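The app that ate my group chat

So the big story on my feed this week – and probably on yours if you spend as much time online as I do – is that Prendo has started hiding posts that mention Feltby. Feltby, if you missed it, is the little gray cartoon goat people have been using to make fun of Prendo's new subscription price. It started with one goat eating a credit card and then it was everywhere, and I must have saved 100 of them to my phone.

And now they're gone! I searched the name last night and got two results, both from a store selling felt. My cousin's goat post is still up on her own page, but I can't see it from mine, and neither can anyone else in our chat. Prendo put out a statement saying it's "improving the quality of search," and I laughed so hard I scared the cat.

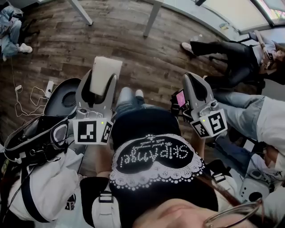
Hat of the day: "We stand everyday with a smile"

What gets me is that I'd mostly stopped caring about the price thing. I was going to grumble and pay it, same as I did the last time. Then they went after the goat and now I'm mad all over again, and so is my sister, who had never even heard of Feltby until it got blocked (she's since changed her profile picture to a sheep, just to see what happens. So far, nothing).

People are already getting around it, of course. I've seen "the farm animal," "Mr. Felt" and a whole thread of nothing but hay. Somebody on Ornier is collecting the originals, and there were 21 pages of them when I looked this morning.

I'm paid up on Prendo through November, so I'll stick around until then and see if they back down. If anybody has the one where he's eating the terms of service, please send it to me, mine saved all blurry.

Posted October 2026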